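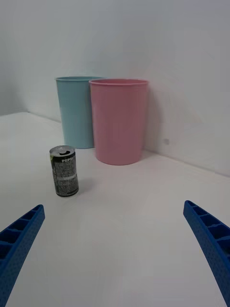

*Ross finger pair on the sorting bench, wrist camera view. Fingers open, can upright, blue and pink bins at the wall.*

# Ross Finger Pair, ribbed, blue

Replacement fingers for two-jaw parallel grippers. Sold as a matched pair by Ploltex. Fits the Bika wrist mount without an adapter.

The inner face carries a row of rectangular recessed cells with thin ribs between them. The outer surface has a dotted texture and the tips are square. The ribbed wall gives under load, so the finger bends slightly around a round part. On a flat part it behaves much like a plain jaw.

## Specifications

| Item | Value |
|---|---|
| Color | Royal blue |
| Rated payload, side grip | 600 g |
| Mounting | Bika wrist mount, two screws per finger |
| Supplied as | Left and right, not interchangeable |
| Weight per pair | 180 g |
| Camera clearance | Suits wrist cameras mounted above the palm |

Payload is for a dry, rigid object gripped at mid-finger. Derate for tip grips. We don't publish a tip figure.

## Bench comparison

The Dustham shop runs a pick-and-drop routine with slim drink cans and open plastic bins. The Ross pair was compared with the flat aluminum jaws that ship with the Bika mount. Arm, controller, speed and camera were the same for both sets.

- **Empty cans.** The flat jaws dented the side wall at the default closing force. The Ross pair did not mark it at the same setting.
- **Off-center approach.** With the can 5 mm off the midline, both sets centered it before lifting. The flat jaws tipped it more often.
- **Bin rims.** Thin rims sit better in the flat jaws. The Ross fingers can catch a rim between two ribs and release late.
- **Release.** Open fully before retracting. A partial open sometimes drags a light can.

## Camera notes

The finger tips stay in view from the lower corners when the jaws are open. Most users leave them there as a reference for jaw width. If your detector is trained on another finger set, mask the lower corners or retrain. Blue fingers against a light blue bin gave some false edges in color-only segmentation. Depth was not affected.

Recheck the hand-eye calibration after any finger change. Finger length differs from the stock jaws, so the tool center point must be updated as well.

## In the box

One left finger, one right finger, 5 screws (one spare), hex key. Wrist mount and camera bracket sold separately.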